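Benefit letters pile up fast, and most of the trouble people have with them comes from not finding the right one on the day it's needed. These are the habits we use at home for the state pension, heating help and housing aid. Last updated Apr 28, 2023.

Open every envelope the day it comes and write the date on the top corner of the first page. Keep award letters apart from general notices.

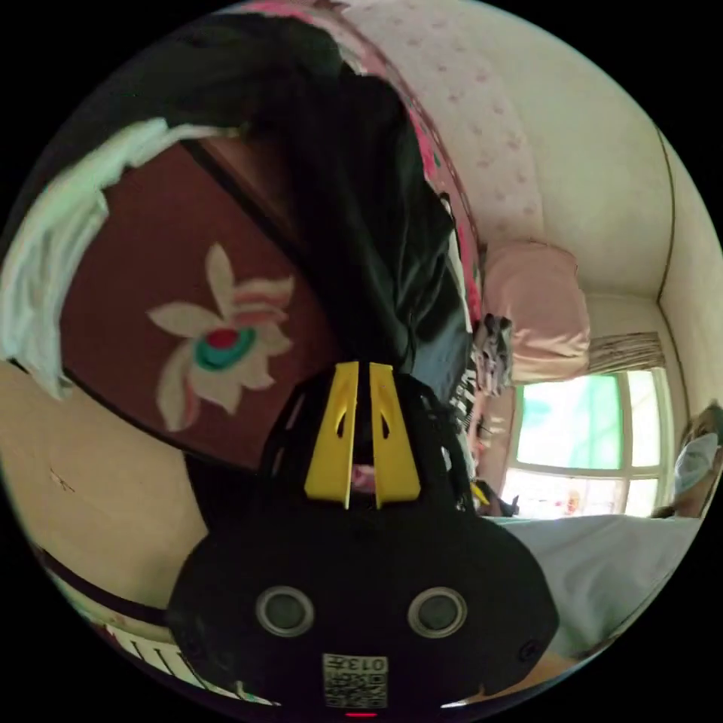

Award letters show the weekly or monthly amount, so check that figure against the bank statement. Ours said 1,413 one year and 1,540 the next, and the old letter was still on top of the pile when the office called.

Staple the pages. Clips slide off in a drawer. 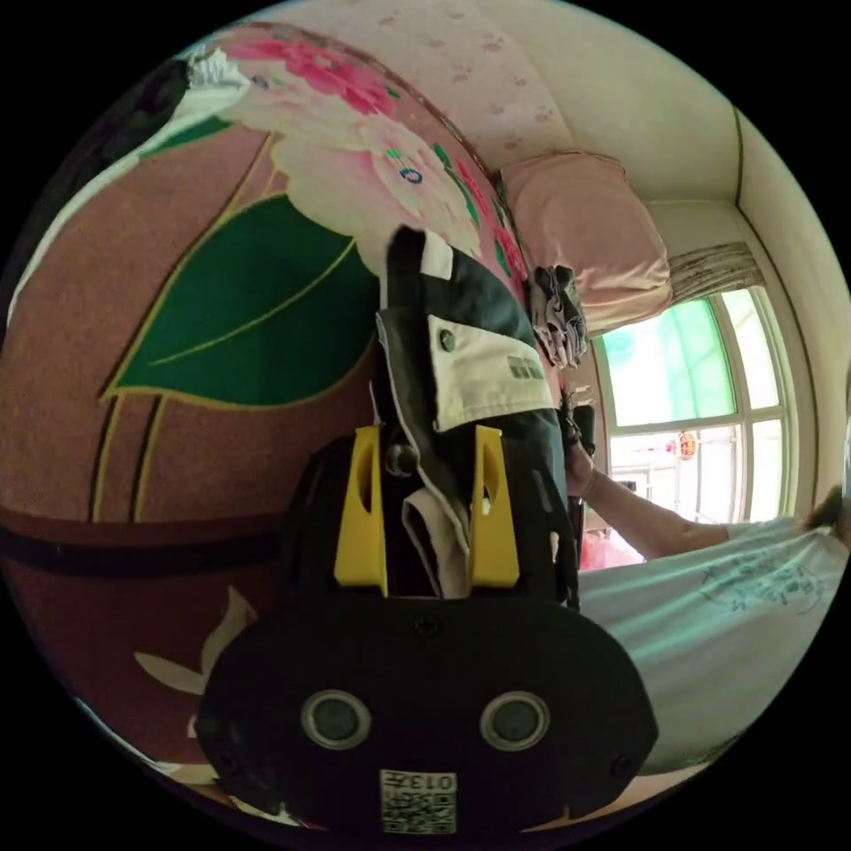
## Deadlines

Renewal forms for heating help go out in October in Emthorpe. Put the return date on the kitchen calendar, then a second note a week ahead of it. Copy the form before mailing it.

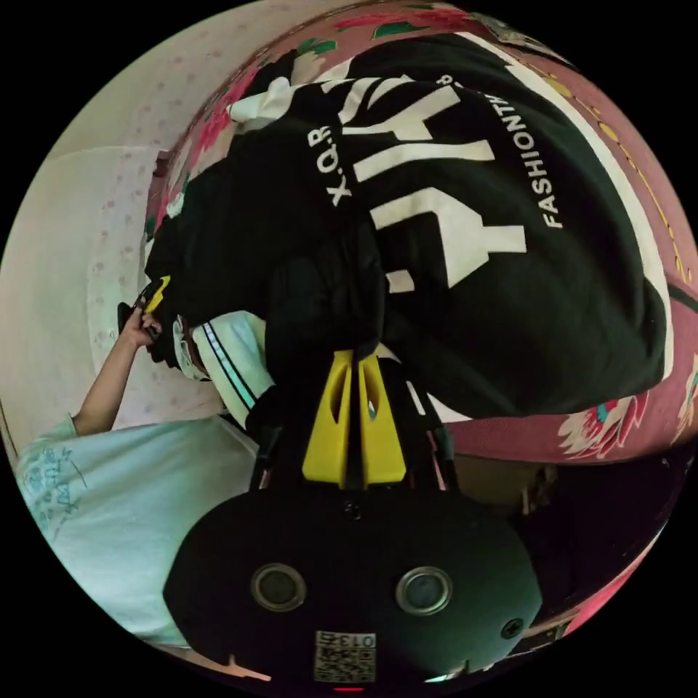

Fanni Kozma wrote in to say that she photographs each page too, and that the copy shop charged her more than the stamp did. Either way works if the print can be read.

## Phone calls

Have your claim number ready and note the name of the person you spoke to. I once held for 40 minutes and then had no pen. 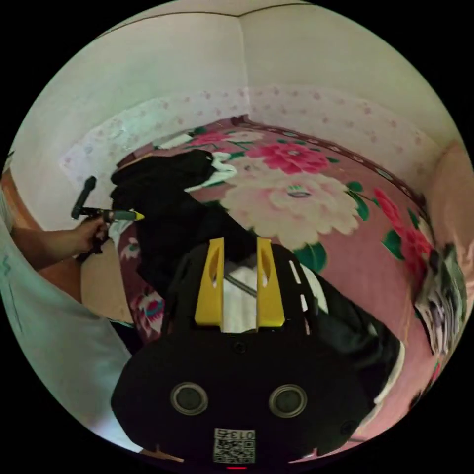

Vilmos Rácz asks how long to keep old letters. We keep award letters for as long as the benefit runs and shred the general notices after a year.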